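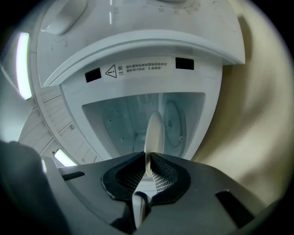 El rozamiento es la fuerza que frena las cosas cuando se tocan. Ya está, definición dada, vamos a lo divertido. Cuando dos superficies se aprietan una contra otra, les cuesta resbalar. A veces muchísimo, a veces casi nada. Depende de qué están hechas y de cuánto aprietan. Mira el disco blanco, tan finito, de pie entre dos almohadillas negras. No está pegado con nada raro, lo sujetan por los lados, como cuando tú coges una galleta con dos dedos. Y fíjate en las rayitas cruzadas de las almohadillas, una trama muy fina, parecida a una malla. Guarda esa imagen en la cabeza porque los dibujitos en la goma van a salir más veces. En los zapatos, en las ruedas, hasta en tus dedos.

¿De dónde sale esa fuerza?

Pasa el dedo por una mesa. Lisa, ¿no? Pues no tanto. Si te hicieras pequeño pequeño, más que una pulga, más que un grano de polvo, verías montañas. Valles. Picos torcidos. Todas las superficies tienen bultitos, también el cristal. Y cuando pones una cosa encima de otra, solo se tocan por las puntas de los bultos. Como dos cepillos enfrentados. En esas puntas los materiales se agarran un poquito entre ellos. Para arrastrar la cosa hay que soltar todos esos agarres, y mientras la arrastras se van formando otros nuevos. Por eso cuesta.

Si aprietas más, los bultos se aplastan y se tocan más. Más agarre. Prueba: pon la mano abierta en la mesa y deslízala sin apretar. Fácil. Ahora aprieta fuerte y deslízala. ¿A que se queda medio enganchada? Pues eso.

Dos clases de rozamiento (hay más, pero hoy dos)

El primero se llama estático. Es el de las cosas quietas. Empujas un armario y no se mueve. Empujas más, tampoco. El rozamiento está empujando al revés que tú, justo lo mismo que tú. Si empujas poco, él poco. Si empujas mucho, él mucho. Hasta que llega a su límite y... ¡zas!, el armario arranca.

El segundo es el dinámico, el de las cosas que ya van resbalando. Suele ser más flojito. Por eso arrancar cuesta más que seguir. Seguro que te ha pasado con un mueble o con un hermano pequeño sentado en una manta: el primer tirón es el peor y luego va casi solo.

Ah, y un detalle. Rodar no es lo mismo que resbalar. Una rueda que gira bien no va arrastrándose por el suelo, va apoyando un trocito y luego otro trocito. Gasta mucho menos esfuerzo. De ahí las maletas con ruedas.

¿Es bueno o malo?

Las dos cosas. Imagina un día sin rozamiento. Te levantas de la cama y te vas al suelo, los pies no agarran. Quieres ponerte los calcetines, se escurren. Los cordones se desatan solos, porque un nudo se aguanta gracias al rozamiento de la cuerda contra la cuerda. El lápiz no escribe: para pintar tiene que ir dejando trocitos de grafito en el papel, y los deja porque roza. Los clavos se saldrían de la pared. El coche no arranca, las ruedas giran en el sitio. Y si ya iba en marcha, no frena ni gira en la curva. Un desastre de día.

Pero también molesta. Gasta las suelas. Gasta las piezas de las bicis, los goznes, las cadenas. Y calienta. Frótate las manos deprisa, muy deprisa. ¿Notas el calor? La energía de tu movimiento se ha convertido en calor. Con los frenos de un coche pasa igual, pero a lo bestia. Se calientan tanto que después de un viaje largo de bajada no hay que tocarlos NUNCA.

Hablando de frenos. Un coche a 80 kilómetros por hora necesita mucha más carretera para pararse que uno que va a la mitad. ¿El doble? No: cuatro veces más, contando solo desde que pisa el freno y con el mismo suelo. Y si el suelo está mojado, todavía más. Por eso los mayores se ponen pesados con mirar bien antes de cruzar.

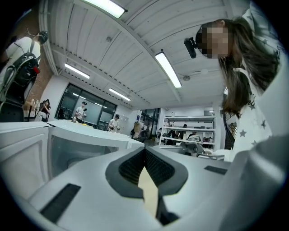
El agua, decíamos. ¿Por qué resbala un suelo mojado? El agua se mete entre las dos superficies y llena los huecos. Los bultitos ya no se tocan tanto. El pie, o la rueda, va un poco flotando encima de una capita de agua. Lo mismo hacen el aceite y el jabón, solo que mejor (o peor, según si te has caído). A estas cosas que se ponen en medio para que todo resbale se las llama lubricantes. La cadena de la bici lleva uno. Tus rodillas también tienen el suyo, por dentro, un líquido que evita que los huesos se froten a lo bruto.

¿Y cómo se quita el agua de en medio? Con surcos. Las ruedas de los coches tienen canales para que el agua se escape por ahí y la goma pueda tocar el asfalto. Las botas de lluvia igual. Dale la vuelta a una y mira la suela, parece un laberinto. Cuando las suelas están viejas y se quedan lisas, el agua no tiene por donde irse. Patinazo.

Ojo, curiosidad: los coches de carreras, cuando la pista está seca, muchas veces llevan ruedas lisas del todo. Sin agua que echar fuera, los surcos no hacen falta y así hay más goma tocando el suelo. En cuanto llueve, a cambiarlas.

¿Y el hielo? El hielo es un caso especial. Tiene arriba del todo una capa finísima en la que el agua no está tan ordenada como dentro, casi como líquida, y por eso resbala tantísimo. Los científicos llevan mucho tiempo discutiendo los detalles. Sí, también discuten.

Animales que saben un montón de esto

El geco es una lagartija campeona. Sube por paredes lisas y anda por el techo. No tiene pegamento en las patas. Tiene pelitos, montones y montones, y cada pelito acaba en puntas todavía más pequeñas. Son tan finas que se acercan muchísimo a la pared, y a esa distancia aparece una atracción pequeñita entre las dos cosas. Una sola no haría nada. Todas juntas aguantan al geco entero.

Las serpientes: las escamas de la barriga dejan resbalar bien hacia delante y se enganchan más hacia atrás o hacia los lados. Así avanzan sin patas. En un suelo pulido lo pasan fatal.

El pingüino al revés, quiere resbalar. Se tira de panza sobre la nieve y a volar. Bueno, a volar no. A deslizarse.

Y las cabras de montaña. Pezuñas con el borde duro y el centro más blando. El borde se apoya en la roca y la parte blanda se adapta y agarra. Zapatos de escalada de nacimiento.

Experimento: la rampa de las cosas raras

Necesitas una tabla lisa o la tapa de una caja grande, unos libros para levantarla, un transportador de ángulos si tienes, y cosas para probar: una goma de borrar, una moneda, un cubito de hielo, un trozo de lija, un tapón. Y una bayeta por el hielo.

Pon la tabla plana en la mesa. Coloca la moneda en un extremo. Ve levantando ese lado muy despacito, sin tirones. En el momento en que la moneda empiece a moverse, para. Mide el ángulo entre la tabla y la mesa y apúntalo en el cuaderno. Repite con las demás cosas, siempre igual de despacio. El hielo déjalo para el final que lo moja todo y ya no vale.

Antes de cada prueba, di en voz alta qué crees que va a pasar. Si no, es trampa.

En la clase de Katherine Llanos lo hicieron un viernes después del recreo y la goma de borrar aguantó hasta los 42 grados. La moneda se fue mucho antes. El hielo, casi nada más levantar la tabla, y acabó en el zapato de Tiburcio Huerta. A ti te pueden salir números distintos, no pasa nada, tu tabla no es la misma tabla. Si está sucia o húmeda también cambia.

Cuando termines prueba esto otro: la misma goma, pero tumbada y luego de canto. Mucha gente dice que tumbada agarrará el doble porque toca más mesa. Mídelo. Lo normal es que salga parecido. De canto toca menos tabla, pero cada trocito aprieta más, y una cosa compensa la otra. No sale perfecto, la goma es blandita y se deforma, pero parecido sí. Si se te vuelca de canto, busca una goma más gordita o un taco de madera.

Experimento 2: los libros que no se separan

Este es facilísimo de montar y un poco lento. Coge dos revistas viejas (viejas de verdad, pregunta). Ponlas una frente a otra y ve mezclando las páginas, una de aquí, una de allí, una de aquí, una de allí. Como barajar cartas pero despacio. Cuando estén mezcladas, agarra una por el lomo y que otra persona agarre la otra. Tirad. Nada de jalones locos, que alguien se cae de culo.

No se sueltan, ¿verdad? Cada hoja roza con la de arriba y con la de abajo. Cada roce es pequeñito, pero hay muchísimos. Y además, al tirar, las hojas se aprietan entre ellas y el rozamiento crece. Cuanto más tiras, más se agarran. Para separarlas, toca ir hoja por hoja. Paciencia.

Preguntas que nos llegan mucho

¿El aire roza? Sí. Saca la mano por la ventanilla... no, mejor no la saques. Corre con un paraguas abierto en un sitio sin gente. El aire frena. Los paracaídas viven de eso.

¿En el espacio hay rozamiento? Con el aire casi nada, porque casi no hay. Pero dentro de una nave dos cosas que se aprietan rozan igual que en tu casa.

¿Para qué tengo rayitas en los dedos? Las huellas ayudan a notar las texturas, y parece que también a manejar la humedad de la piel cuando agarras cosas. Se sigue investigando. ¿Y cuando se arrugan en la bañera? Hay experimentos en los que la gente cogía mejor canicas mojadas con los dedos arrugados. Puedes probarlo esta noche, con canicas y un cubo. Pide permiso que luego el baño se queda echo una piscina.

Palabras para el cuaderno

Rozamiento o fricción: lo mismo, dos nombres.
Estático: cuando todavía no se mueve.
Dinámico: cuando ya resbala.
Lubricante: lo que se pone en medio para que resbale mejor.
Adherencia: lo bien que agarra una cosa a otra. La oirás mucho cuando hablen de ruedas.

La próxima semana, palancas. Traed una regla larga y algo que pese.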